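Chapter 9
Pick and Place: The Case Against Believing Your Own Arm

By the time most home builders reach this chapter they have an arm that moves when told to and a gripper that opens and shuts. Many of them think the hard part is over. I would ask them to hold off on telling their friends. An arm that goes where you send it has shown you that the motors are wired correctly, and very little else.

The task in this chapter is dull on purpose. One ball, one basket, one white table. The arm has to take hold of the ball, carry it to the basket and let go of it inside. A child of two does this all afternoon without firmware. Your arm will need a wrist camera, a second camera fixed off to the side, and more patience than the parts list suggests.

We begin with the basket, because the basket is what beginners ignore. They measure the ball with calipers and treat the container as a hole in space. A woven basket has a thick rim, walls that let light through, and a shape that is never quite the one you typed in.
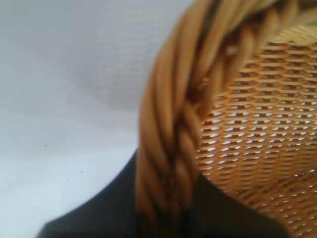 SILLUDARD, December

The shared shop in Silludard is a fair place to test claims of this sort, as everyone there has made a few. Nosipho Gumede and Warrick Fairweather built their arm at one end of it over most of a year, on a Plurason controller board bought used and a gripper they redesigned more often than either likes to admit. Their log runs to 281 entries. I have read all of them, and I recommend the habit, though I don't recommend the handwriting.

Entry 40 says "basket solved." Entry 41, written on a Thursday, says "basket not solved." The trouble was the rim. Up close, a braided rim gives a simple edge finder far too much to look at: each strand has a bright top and a dark groove beside it, and the program kept choosing a groove and calling it the lip. Fairweather wanted to train a model on 2,000 labeled pictures. Gumede wanted to tape a marker to the table and stop looking at the basket at all. Both ideas have been sold to hobbyists as the answer. The marker worked until somebody moved the basket and left the marker where it was. The pictures were never all labeled, so I can't tell you what they would have done.

What they settled on was plainer. The fixed camera finds the basket as one tan shape on a white ground and takes the middle of it. The wrist camera is used only to check that the shape is still where it was. You lose some accuracy that way – up to 9 millimeters, by their own log – and with an opening that wide you can afford to.
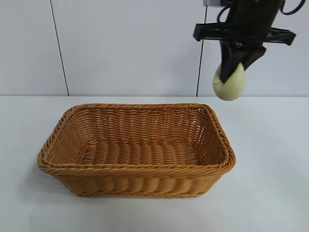

Approach height is the next thing people get wrong. The usual advice is to carry the load "well clear" of the container, and you should distrust any advice that comes without a number. Measure from the lowest point of whatever is being carried, because a ball sticks out below the fingertips, and a path that clears the rim with an empty gripper may not clear it with a full one. Then add the sag of your own arm at full reach. If you haven't measured the sag, you don't know your clearance, whatever the screen says.

Aba Lamptey, who read this chapter in draft, objected that a stiff arm hardly sags. I asked her to hang a weight on hers and put a ruler next to it. She has withdrawn the objection.

You should be just as hard on the word "success." Decide before you run anything what will count. Does a ball that strikes the rim and drops in count? The Silludard log counts it in some entries and leaves it out of others, and so its early totals are worth nothing. Write your rule on the first page and leave it alone.
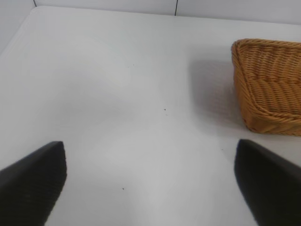

Figure 9.3. Gripper open, with the basket to the right of the work area.

Before going on to Section 9.1 you will need the following:

An arm that returns to its home position within a distance you have measured yourself.
A basket or shallow bin wider than the open gripper.
A ball the fingers can close on without slipping.
A notebook with numbered pages.

Section 9.1 starts with the ruler.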